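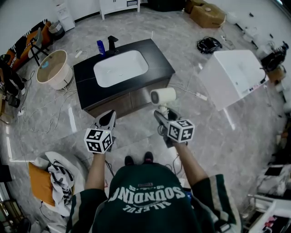
家庭の掃除や片付けを、ロボットに任せきりにできる段階に来ているのか。

任せきりにできる家事は、まだごく一部に限られる。床の上の物を拾う、決まった棚に容器を戻すといった作業は安定してきたが、水回りの拭き掃除や布を畳む作業では、今も人の手助けが要る。

家事ロボットの開発を手がけるオルネロ(Ornero)は2月、自社の双腕機「ハイヴダー」(Hiveder)に家庭の雑事をさせた試験の結果を公表した。対象は洗面所、浴室、台所、居間の作業合わせて26種類。リティヴゲートにある同社の試験住宅で、作業ごとに100回ずつ試した。人が途中で手を貸さずに毎回終えられたのは9種類で、残りは少なくとも一度、担当者が物の位置を直すか、動作をやり直させている。

9種類に入ったのは、床に落ちた容器を拾って洗面台に置く、空のかごを壁際に寄せる、浴槽の縁に置かれたボトルを棚に移す、といった作業である。いずれも、つかむ物の形が変わらず、置く場所に余裕があるという点が共通している。

成績が悪かったのは、ぬれたタオルを絞って掛ける、排水口の髪の毛を取る、椅子のカバーを外して掛け直す、の三つだった。カバーの掛け直しでは、布の端を見つけるまでに時間がかかり、制限時間を過ぎて打ち切った回が目立ったという。排水口の掃除は、小さな部品を外すところまでは進むものの、元の向きにはめ直せずに終わることが多かった。

試験をまとめたパナギオティス・ヴレトス氏は「固い物を持ち上げて運ぶだけなら、かなり任せられるようになった。ところが洗面所は狭く、鏡や光る床もある。台所でうまくいった動きをそのまま持ち込むと、置く位置がずれる」と話す。照明が映り込む石張りの床では、物の輪郭を取り違える例があったとしている。床に延びた電源コードも苦手で、台車部分がコードの手前で止まり、そのまま進まなくなった回があった。

動作の学習には、人が両手に一つずつ握って使う手持ち式のグリッパーが広く用いられるようになった。ロボットの手先に近い形の道具で人が家事をこなし、そのときの手の動きと映像を記録する方式で、ロボット本体を現場に運び込まずに済む。道具の下に白黒模様の立方体を付け、位置の手がかりにするものもある。洗面台の手前で白い円筒形の物を挟んで持つ、といった動作も、こうした道具を使えば人の速さで行える。

一方で、道具を握った人の動きには、本人が意識しない調整が多く含まれる。同社で記録の整理を担当するメリナ・ガヴァラス氏によると、物をつかみ損ねそうになった人は、足を半歩ずらしたり、腰をかがめたりして姿勢を直す。腕の動きだけを取り出して機械に覚えさせても、足元の動きが抜けているため、同じ場所で手が届かなくなることがある。同氏のチームは、失敗しかけた場面を捨てずに残し、立て直すまでの動きを別に分類する作業を続けている。

ヴァンゲリス・ツァネトス氏は、住宅改修会社オルテアヌ(Olteanu)で水回りの展示を受け持つ。同社は展示場での片付けにハイヴダーを使えるかどうかを検討しており、閉店後の1時間、洗面台や浴槽の周りの小物を元の位置へ戻す作業を任せてみた。

「朝来ると、ボトルやかごはほぼ片付いている。ただ、ラベルが壁を向いていたり、蛇口の真下に物が置かれていたりするので、結局は人が一周する」とツァネトス氏は言う。展示品の配置を変えた日は、設定の入れ直しにも手間がかかった。拭き掃除は試したものの、黒い天板に筋が残るため早々に取りやめたという。

費用も導入の壁になっている。オルネロが店舗向けに示している料金は、保守込みで月3000ユーロ。オルテアヌでは、閉店後の片付けだけが目的では契約しにくいとみており、日中の荷ほどきや空き箱の回収にも使えるかどうかを見て判断する方針だ。段ボール箱を運ぶ作業は安定しているが、ふたを開けて中身を取り出す作業は、箱の閉じ方によって出来がばらつく。

家事支援の現場からは、速さより見極めの問題を指摘する声がある。高齢者宅を回る家事代行業を営むマグダリニ・テオドラコプロスさんは、試験住宅での実演を見学した。

「床に置いてある物が、落ちた物なのか、わざと置いてある物なのかを、私たちは住んでいる人の様子を見て決めている。クッションを床に置いて座る人もいるし、かごの中が散らかって見えても、本人には順番がある。動かしてほしくない物まで片付けられると、あとで探すのが大変になる」

この点についてオルネロは、作業前に触れてよい物の範囲を利用者が画面で指定する機能を準備している。ただ、指定のない物を見つけた場合に、動かすのか残すのかの初期設定は決まっていない。試験では残す設定で統一したため、床に物が多い部屋では、掃除の途中で作業が終わってしまうことがあった。

作業の速さも人には及ばない。小物を棚に戻す作業では、つかむ前に一度止まって位置を確かめるため、一つごとに間が空く。夜間や留守中に動かすなら支障は小さいが、入浴の前に洗面所を片付けてほしいといった使い方には向かないと、ヴレトス氏も認めている。

評価の方法を助言した技術者のラクラン・ラドック氏は、公表された結果の読み方に注意を求めた。試験では物を置く位置を毎回変えているが、部屋そのものは同じで、担当者もロボットの苦手な配置をよく知っている。「初めて入る家で同じ数字が出るとは考えないほうがいい。完了したかどうかだけでなく、人が後で何をやり直したかも書くべきだ」と述べ、次の試験では、やり直しにかかった人の作業時間も記録するよう提案した。

オルネロは提案を受け入れ、次の試験から後片付けの時間を公表項目に加える。対象の作業は増やさず、今回つまずいた布と排水口の作業を優先する。一般家庭向けの発売時期は示していない。オルテアヌでの試用は展示場の模様替えが終わるまで続き、その後に契約するかどうかを決める。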